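What Paint Is Made Of

Last updated: October

Paint is a mixture. It looks like one smooth material when it comes out of a tube or a can, but it has at least two parts. One part gives the color. The other part is the glue. Most paints also contain a liquid that makes them easy to spread.

The part that gives the color is called the pigment. The glue is called the binder. The liquid that thins the paint is called the solvent, or sometimes the thinner. These three words are used through the rest of this page.

Pigment

A pigment is a powder. Each grain is very small, and many pigments feel like flour. The grains do not dissolve in the binder. If you stir sugar into warm water, the sugar breaks up into pieces too small to see and spreads through all the water. That is dissolving. If you stir fine sand into water, the grains stay whole and sink when you stop stirring. Pigment behaves like the sand, although its grains are much finer and sink more slowly.

A color that does dissolve is called a dye. Food coloring is a dye. Dyes soak into things such as cloth and paper. Pigments mostly sit where they are put and have to be stuck down.

Pigments come from several sources.

Earth pigments are dug out of the ground. Ochre is one of these. It is a clay that contains iron, and it can be yellow, brown or red. The color depends on what form the iron is in. Yellow ochre turns red when it is heated, because the heat drives water out of the iron compound. People painted with ochre on cave walls long before there was writing.

Mineral pigments are made by crushing colored stones. Ultramarine blue was once made from a blue stone called lapis lazuli. The stone was ground up, and then the blue grains had to be separated from the gray and white ones. This was slow work, and the pigment cost a lot of money.

Plant and animal colors start out as dyes. Madder is a plant with red roots. Cochineal is an insect that contains a strong red. To make these into pigments, the dye is fixed onto a white powder. The result is called a lake. The word has nothing to do with water.

Black pigments are often made of carbon. Soot is carbon, and so is most of charcoal. Burned bones also make a black pigment, called bone black.

Factory pigments are made from chemicals. Most of the pigments in shops are this kind. Ultramarine is now made in furnaces from clay, soda, sulfur and a few other things, and it has the same blue as the stone.

How a pigment makes a color

White light is a mixture of all the colors of light. When it lands on a pigment, some of the colors are absorbed. The rest bounce back. You see the ones that bounce back.

A red pigment absorbs most of the blue and green light and sends back the red. A white pigment sends back nearly all of the light. A black pigment absorbs nearly all of it.

Light travels in waves, and the distance from the top of one wave to the top of the next is called the wavelength. It is measured in nanometers. A nanometer is one millionth of a millimeter. Light with a wavelength of 600 nanometers looks orange. Blue light has shorter waves and red light has longer ones.

The size of the grains matters too. Some blue minerals look dark when they are ground coarsely and pale when they are ground finely. This is why old recipes say when to stop grinding.

Binder

Pigment powder on its own will not stay on a wall. You can rub it on with a finger, but it comes off again. The binder surrounds the grains and holds them to each other and to the surface.

Different binders make different kinds of paint. The pigment may be exactly the same in each.

Watercolor uses gum arabic, which is the dried sap of the acacia tree. It dissolves in water. A watercolor painting can be made wet again years later, and the paint will lift off.

Egg tempera uses the yolk of an egg. It dries within minutes and becomes hard over the following months. The painter has to work in short, thin strokes.

Oil paint uses oil pressed from seeds or nuts. Linseed oil is the most common. It comes from the flax plant.

Acrylic paint uses tiny drops of plastic floating in water. As the water leaves, the drops press together and join into a film. After that, water does not soften it much.

House paint usually works in the same way as acrylic paint, with other powders added so that it covers well and costs less.

Crayons have a binder as well. It is wax. Chalk pastels have a very small amount of gum, which is why they make dust.

Drying

People say that all paint dries, but there are two different things going on.

Watercolor dries by evaporation. The water goes into the air and leaves the gum and pigment behind. Nothing else changes.

Oil paint has almost no water in it. It hardens because the oil takes in oxygen from the air. The oxygen makes the small parts of the oil link together until they form one large net. This is a chemical change and it cannot be undone by adding more oil. A thin layer may be dry to the touch in a few days. A thick layer can stay soft inside for much longer - the skin on top slows down the air.

Oil paint that is drying gets slightly heavier, because it is adding oxygen. Watercolor that is drying gets lighter.

Covering power

Some paints hide what is under them and some let it show through. A paint that hides is called opaque. A paint that lets light through is called transparent.

Covering power depends on how much the pigment bends light compared with the binder. If both bend light by nearly the same amount, the light goes straight through and the paint looks clear. If they are very different, the light is scattered and comes back out. Chalk is white when it is dry, but in oil it turns grayish and see-through. Titanium white stays white in oil because it bends light much more than the oil does.

Painters use both kinds. An opaque layer can go over a mistake. A transparent layer over a light color is called a glaze, and the light passes through it, hits the color below, and comes back through it a second time.

Why colors fade

Light carries energy. Some pigments are damaged by it. The part of the pigment that absorbs light can break, and then it no longer absorbs the same colors. Many lakes fade this way. Earth pigments hardly fade at all, since the iron in them is already in a very steady form.

Fading can change a picture unevenly. A purple made from blue mineral and red lake may turn blue if the red goes. Leaves painted with blue and a yellow lake may also turn blue. Museums keep the lights low in rooms with watercolors for this reason.

You can test fading yourself. Color a strip of paper with a felt-tip pen. Cover half of it with thick card and tape it in a sunny window. Look at it after 12 days and compare the two halves. Felt-tip pens use dyes, and many of them fade quickly.

A simple paint to make

You need an adult, an egg, a stick of colored chalk, a spoon, a strong plastic bag, and 2 small dishes.

1. Put the chalk in the bag and press it with the back of the spoon until it is powder. Keep the bag closed so that you do not breathe in the dust.

2. Separate the yolk from the white. Put the yolk in one dish with a teaspoon of water and stir.

3. Tip the powder into the other dish. Add a few drops of water and mix to a paste.

4. Add the yolk mixture to the paste a little at a time. Stop when it spreads easily.

5. Paint on thick paper or card. Thin paper will curl.

6. Wash your hands and the dishes. Throw away any paint that is left, as it will go bad.

Do not use real artists' pigments for this. Some of them are poisonous.

Names on tubes

The name on a tube of paint does not always say what is in it. A maker can call a color anything. In the Getora paint box the dark blue is called Esfahani Blue, and the pigment in it is ordinary factory ultramarine. The Jistgate box has the same pigment under the name Night Blue. To find out what you have, look for the small print that lists the pigment. The pigment drawer at the Trollow museum is sorted this way, by content, so sample 3461 is a red ochre and sits with the other iron pigments whatever its label used to say.

Bright and dull together

Colors are judged by their neighbors. A gray looks cooler beside an orange, and an orange looks stronger beside a gray. In a portrait painted in muted colors, an orange-red beard can be the brightest patch even though it covers only a small part of the picture.
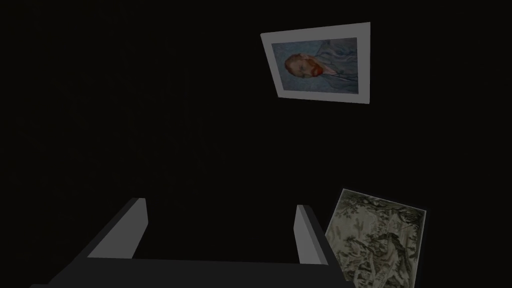 Comments

We did the egg one in class. Green chalk worked, the yellow was hard to see. It cracked a bit when the card got bent.

Is nail polish a paint? It has color and it goes hard.

Reply from the site: Yes. It has pigment, a binder and a solvent. The solvent is what you smell.

My daughter wants to know if you can use the white of the egg as well. We tried and it went frothy.

Reply from the site: You can. It is called glair and it was used for painting in books. Beat it, leave it overnight in the fridge, and use the liquid from the bottom.

pink felt tip went nearly white in the window!! black one looked the same

The part about chalk going gray in oil is correct but the teaspoon of water seems like too much for a small egg. I used half.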